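3.2 Synchronization and pose recovery

Each operator holds two grippers and wears a head camera. The three video streams are recorded independently, so the Metemov logger stamps every image with a shared clock and resamples the streams to a common rate before training. Gripper pose is estimated from visual odometry on each gripper camera. The square markers give a second estimate of the relative pose whenever one device sees another. We keep the marker estimate only if it agrees with odometry over a window of 9 images.

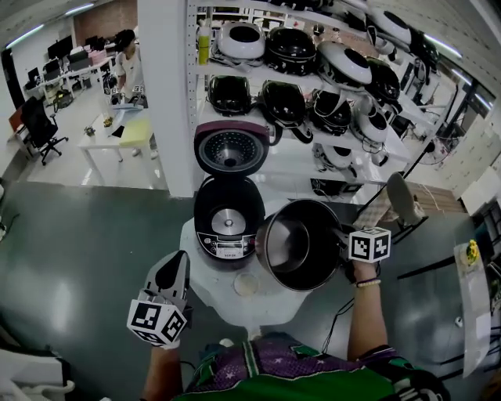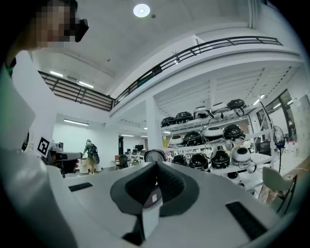
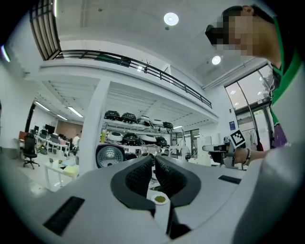 Figure 4. Rice cooker task. First: head view, with the inner pot held beside the open cooker. Second and third: views from a gripper camera.

3.3 Filtering

Episodes shorter than 100 images are dropped. Faces are pixelated before gripper video leaves the recording machine. The planner described by Fankhauser is then run on 1000 of the remaining episodes to check that the recovered paths are within the joint limits of the arm.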